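The sorting table at Brollthorpe

Maricica Dumitrescu keeps her sorting table covered in green cloth all year. She runs a household clearing service in Brollthorpe, and most of what reaches her comes out of bathroom drawers and kitchen cupboards.

"People bring it mixed," she says. "Crackers in with the hair things. I don't ask. I tip it out and start at one end."

She has done the work for 14 years. Her first table was a folding one in her sister's garage in Flallby, and she still misses the height of it.

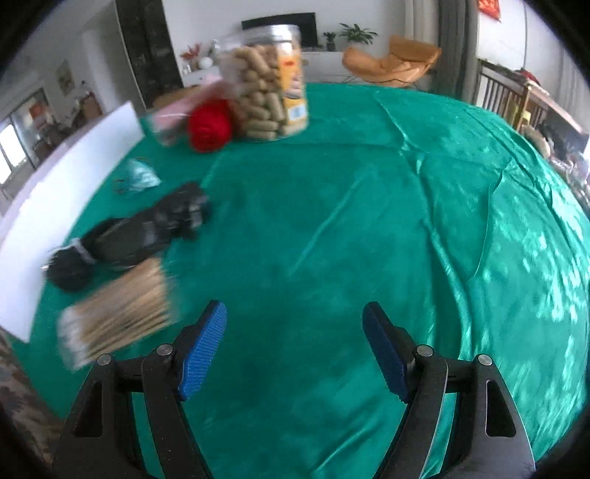 Cotton swabs, a black glove and a small blue plastic bag on the cloth.

Single gloves are a sore point. She holds them until May – after that they go in the rag bin. Swabs she keeps if the pack is closed. "An open pack, no. I wouldn't want it, so I don't pass it on."

Small bags get checked before they are thrown out. She once found a set of 18 shirt buttons in one, and the owner drove over the same evening to fetch them.
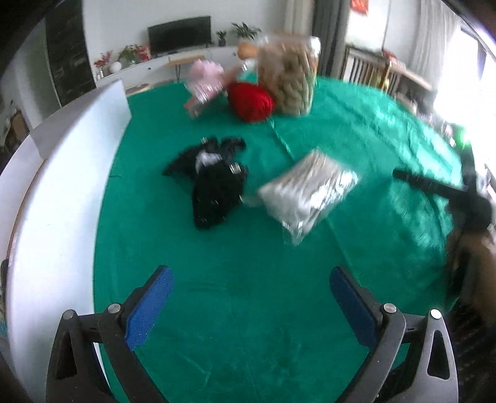

The table with a clear jar of snacks, a foil package and a black garment among the items.

Food is dealt with first. Her helper, Ovidiu Cârstea, reads the dates and sets aside anything that can go to the pantry shelf. Clothes wait until the afternoon.

"He's faster than me with the food," Dumitrescu says. "With clothes he gives up. He wants to fold everything, and half of it still has to be washed."

She takes new bookings on Mondays, by phone only.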